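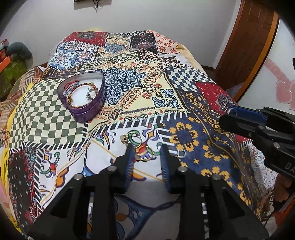 발표 메모 / 저예산 독립 장편, 동네를 찍는다는 것
5/21/23, 소극장 2관, 질의응답 포함. 시계 자주 볼 것

시작. 인사 짧게. 마이크 확인하고 물 한 모금.

오늘 얘기할 영화 세 편인데 사실상 한 편 반. 중심은 <Orkby>. 나머지 <Stoica>랑 <Vostodico>는 비교용. 시간 모자라면 Vostodico는 뒷부분 통째로 날린다.

첫 질문 던지기: 살던 동네 떠난 뒤에 그 동네가 꿈에 나온 적 있는 분? 손 들게 하고 기다리기. 안 들어도 그냥 넘어감.

1. Orkby 줄거리 (안 본 사람 많을 듯. 2분 넘기지 말것)

- Orkby는 극중 볼링장 이름. 외곽 국도변, 폐업 예정. 도시 이름은 끝까지 안 나옴
- 주인공 둘. 신발 대여대에서 일하는 여자, 기계실에서 핀 세터 고치는 남자
- 둘이 연애하는 영화라고 홍보됐는데 연애 장면 거의 없음. 포스터 탓. 포스터 보고 온 관객들 화났다는 얘기 해도 됨
- 폐업까지 남은 여름 한 철. 6월에 시작해서 언제 끝나는지는 불분명
- 결말 말하지 말 것!! 지난번에 말해버림

감독 Buppha Wattanapong. 발음 주의, 부파 와타나퐁. 두 번째 장편. 첫 장편은 단편 세 개 묶은 거라 본인은 이걸 첫 장편이라고 부른다. 소개 길게 하지 말기. 이력은 나눠준 종이에 있음.

2. 러닝타임 114분 얘기

처음 편집본은 훨씬 길었음. 감독이 상영회 뒤에 직접 얘기한 내용: 볼링장 손님들 에피소드가 따로 다 있었고 그걸 하나씩 뺐다. 뺀 자리가 티가 난다. 나는 그 티가 좋음. 예를 들어

- 분홍 셔츠 아저씨. 초반에 세 번 나오고 사라짐. 원래 이야기가 있었겠지 싶은 얼굴
- 자판기 앞에서 싸우는 자매. 앞뒤 없음. 싸우는 이유도 모름
- 생일파티. 누구 생일인지 모름. 케이크는 끝까지 안 잘림

여기서 말할 것: 설명이 빠진 인물들이 배경을 채우니까 볼링장이 진짜 영업하는 곳 같다. 우리도 자주 가는 가게 손님들 사연 모르잖아요. 얼굴만 알지. 이 정도로. 더 파고들면 이론 얘기로 빠짐, 그럼 졸기 시작함.

3. 소리 (제일 하고 싶은 얘기. 시간 아껴서 여기 쓰기)

클립 1 틀기. 기계실 장면. 볼륨 미리 올려놓을것, 지난번에 너무 작았음.

- 핀 넘어지는 소리가 화면 밖에서 계속 들림. 대사 위로도 그냥 지나감
- 두 사람이 중요한 얘기 할 때마다 소리에 묻힘. 자막도 안 나옴 (한국어 자막판도 비워둠, 번역자가 감독한테 물어보고 결정했다고)
- 관객이 몸을 앞으로 기울이게 된다. 극장에서 볼 때 진짜로 다들 앞으로 숙임
- 후반으로 갈수록 손님 줄고 소리도 줄어듬. 마지막 삼십분은 냉장고 소리가 제일 큼

그래서 조용해졌을 때 대사가 들리는데 그때 하는 말이 별거 없음. 퇴근 시간, 버스, 누가 열쇠 갖고 있냐. 이 대목에서 나는 울었음. 말해도 되고 안 해도 되고. 분위기 봐서.

질문 예상: 동시녹음이냐? 답: 핀 소리는 따로 녹음해서 깔았다고 함. 촬영할 때 레인 두 개만 작동했음. 나머지는 고장.

4. 돈 얘기

다들 궁금해하는데 정확한 제작비는 공개 안 됨. 추측하지 말 것. 확실한 것만:

- 촬영 23일
- 배우 대부분 비전문. 신발 대여대 주인공만 연극 경력
- 조명 거의 볼링장 원래 있던 형광등. 색이 들쭉날쭉한데 후반작업에서 안 맞췄다. 레인마다 초록, 노랑, 푸르스름. 이게 영화의 색이 됨
- 배급사 Zotus. 직원 적음. 처음엔 한 개 관에서 개봉, 첫 주 관객 444명. 작은 숫자 같지만 회차 수 생각하면 나쁘지 않다고 배급사 쪽은 얘기함

여기서 흥행 얘기 길게 하지 말기. 관객 중에 제작하는 분들 있으면 질의응답 때 물어보실 거임.

5. Stoica 비교 (5분)

같은 해 나온 영화. 여기는 세차장. 역시 동네 일터 영화인데 방향이 다름.

- Stoica는 주인공이 떠나고 싶어함. 계속 지도 보고 중고차 보고
- Orkby는 떠나고 싶은지 남고 싶은지 본인들도 모름
- Stoica는 카메라가 계속 움직임. 호스 따라가고 차 따라 나가고. 시원함
- Orkby는 거의 고정. 가끔 천천히 옆으로. 볼링공 굴러가는 속도랑 비슷하다고 쓴 평 있었는데 좀 과한듯? 그래도 인용하면 사람들이 웃음

클립 2. Stoica 오프닝. 짧게 끊기. 노래 나오기 전에 정지.

개인적으로 Stoica 중반 이후는 힘이 빠진다고 봄. 형이 돌아오면서 갑자기 범죄영화 비슷해짐. 총까지 나옴. 꼭 필요했나? 이건 관객한테 되묻기. 좋아하시는 분들도 많으니까 너무 세게 말하지 말고.

6. Vostodico (시간 남으면)

다큐에 가까운 극영화. 문 닫는 백화점 지하 식당가. 느리다. 진짜 느림. 나는 두번째 볼 때 좋아졌음.

- 주방 보조 할머니 칼질 장면 길게. 음악 없음
- 인터뷰처럼 보이는데 전부 쓰인 대사. 시나리오집 나와있음
- Orkby 감독이 좋아하는 영화로 꼽았음. 그래서 넣은 것
- 클립 없음. 말로만. 스틸 한 장 있는데 화질 안 좋아서 뺌

7. 일하는 장면을 어떻게 찍나 (정리 비슷하게, 근데 정리라고 말하지 말기)

세 편 다 일하는 손을 오래 보여준다. 차이를 말해보면

Orkby는 일이 손에 익은 사람. 신발에 소독약 뿌리고 짝 맞춰 넣는 거 보지도 않고 함. 딴생각 하면서. 그 딴생각이 영화 내용임.
Stoica는 일이 싫은 사람의 손. 대충 닦음. 사장이 다시 닦으라 함. 웃김.
Vostodico는 일을 잘하는 사람의 손. 존경하는 시선. 약간 부담스러울 때도 있음.

배우한테 일을 가르친 기간 얘기 꼭 하기. 여주인공이 촬영 전에 실제 볼링장에서 한동안 일했는데 손님들이 배우인 줄 몰랐다고. 사이즈 잘못 내줘서 혼났다는 일화. 이거 반응 좋음. 앞으로 옮길까? 3번 앞? 일단 여기.

클립 3. 신발 대여대 긴 컷. 끝까지 틀 것. 중간에 말 얹지 말기 제발. 지난번에 또 말했음.

8. 비판도 하기

칭찬만 하면 안 믿음.

- 남자 주인공 집 장면들이 약함. 볼링장 밖으로 나가면 영화가 갑자기 평범해진다. 엄마랑 밥먹는 장면 대사가 너무 설명적. 위에서 설명 안 하는 게 좋다고 해놓고 여기서 다 설명해버리는 거 짚기
- 제목이 뜨기 전 내레이션. 없어도 됨. 투자 쪽에서 넣자고 했다는 소문 있는데 확인 안 됐으니 말하지 말것
- 사장 캐릭터. 악당도 아니고 착한 사람도 아닌데 그냥 흐릿. 배우가 아까움
- 음악 두 곡 겹치는 부분 어색. 이건 취향

9. 질의응답

먼저 나올 질문들, 답 생각해두기

어디서 볼 수 있냐 → 6월에 재상영 예정, 극장은 안내문 뒷면. 온라인은 아직 미정. Zotus 쪽에서 연락 준다고 함
결말 해석 → 안 본 분들 계시니까 끝나고 로비에서. 도망가지 말고 진짜 로비에 있을 것
실화냐 → 감독이 학생 때 볼링장에서 알바함. 거기까지만 사실. 폐업은 안했다고. 아직 영업 중이래요 하면 다들 좋아함
차기작 → 모름. 모른다고 하기

질문 없으면: 여러분 동네에서 영화 찍는다면 어느 가게냐고 물어보기. 내 답은 목욕탕. 먼저 말해서 분위기 풀기.

챙길 것: 클립 USB 두개(하나는 예비), 안내문, HDMI 젠더, 목캔디. 끝나고 리모컨 반납, 영사실 문 옆 바구니.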